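The Finger That Would Not Let Go

At the Brallum laboratory, a robot that weighs and transfers powders had been considered one of the less troublesome machines in the building. It works at a cloth-covered table, handles small amounts of material, and moves slowly. The safety file on it was thin. That changed in September, when the hand closed on a glass part, failed to open on command, and kept closing.

The glass broke. A technician standing within reach received a small cut on the wrist and was back at work before the end of the shift. The powder in use was harmless. By most measures it was a minor event, and Brallum could have recorded it as one. The laboratory instead stopped the work and opened a review, whose findings have now been shared with other users of the Flinda control software.

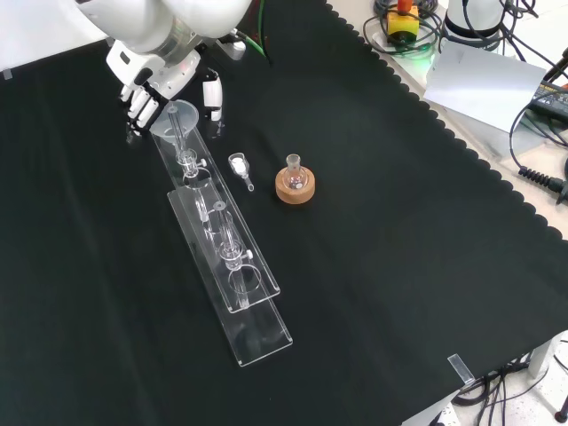
The robotic hand above the funnel at Brallum, with the emergency stop box at the back.

The review was led by Eimear Ó Conaill and ran for 11 weeks. Its first task was to establish what the machine had been told to do. The control log showed a release command sent at the right moment and marked as received. The fingers did not open. Under the rules then in force, the software read the lack of movement as a loss of grip, and it answered by raising the closing force in small steps until the glass gave way.

Two faults had to be present together. The first was mechanical: a position sensor in one finger had drifted, so that it reported the finger as open when it was bent. The second lay in the software, which trusted that report over the motor current, although the current was rising and should have caused a halt. Either fault alone would have produced a failed transfer and an error message.

Investigators then searched the older records. Among 199 stored runs they found 2 in which the same sensor had disagreed with the motor for less than a second. Both had ended normally and neither had been flagged. The laboratory had no procedure that asked anyone to look at runs that succeeded.

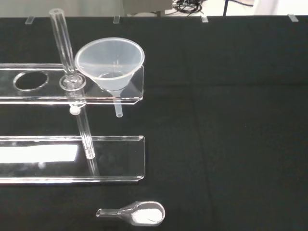

Glass is a demanding material for a robotic hand. It does not yield before it breaks, it offers little friction, and its edges are difficult for a vision system to find. The review gives several pages to this last point. Clear parts on dark cloth show up mainly as thin bright lines, and a flat acrylic tray can throw back the overhead light as one large white patch, as the lower tray does at this table. A camera that loses an edge in glare may place a tube slightly to one side of its true position. The review did not find that this caused the September failure, but it concluded that poor position estimates had led to firmer grips than the task required, and that operators had come to accept them.

The emergency stop received separate attention. It worked as designed when pressed. The difficulty was the time taken to reach it. The technician had been facing the glassware, the button stood at the back, and the shortest path to it passed close to the moving arm. Daly, the firm engaged to assess the layout, recommended a second stop on the operator's side and a marked standing area outside the reach of the hand. Brallum has accepted both recommendations.

There was also the matter of what happened once power to the motors was cut. The fingers held their last position, and broken glass remained between them. Staff had no written method for freeing an object from a stopped hand. Two people tried to pull the pieces loose before a supervisor told them to wait. The revised procedure requires cut-resistant gloves, a tray beneath the hand, and a manual release of each finger in turn.

The software correction was simple by comparison. The force limit for glass is now fixed and cannot be raised during a run. Any disagreement between sensor and motor stops the arm and calls for a person. Bosero, which maintains the finger units, has shortened the interval between sensor checks. In 107 trial transfers carried out under the new settings, the arm stopped itself more often than staff would like, and no glass was broken.

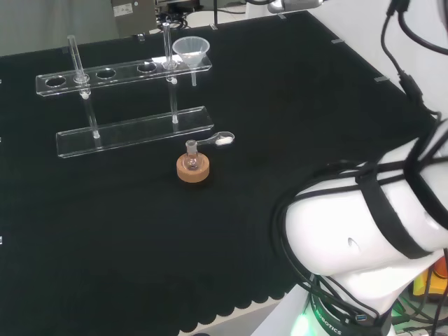 Noreen Breathnach would have gone further. In written comments attached to the review, she argued that a limit set in software should be matched by one in the hardware, such as a clutch that slips before glass can break, and that until one is fitted people should stay clear of the table whenever the hand is closed. A machine that stops too often, she added, "will sooner or later be given a wider tolerance by somebody with a deadline."

The review records her view without adopting it. A slipping clutch would add weight to the fingers and reduce the fine control on which powder transfer depends. Brallum has agreed to test one on a spare hand and to report the results to the same group of users.

Operators must now enter a reason each time they clear a stop, and the entries are read at the end of each month by a person who does not run the machine.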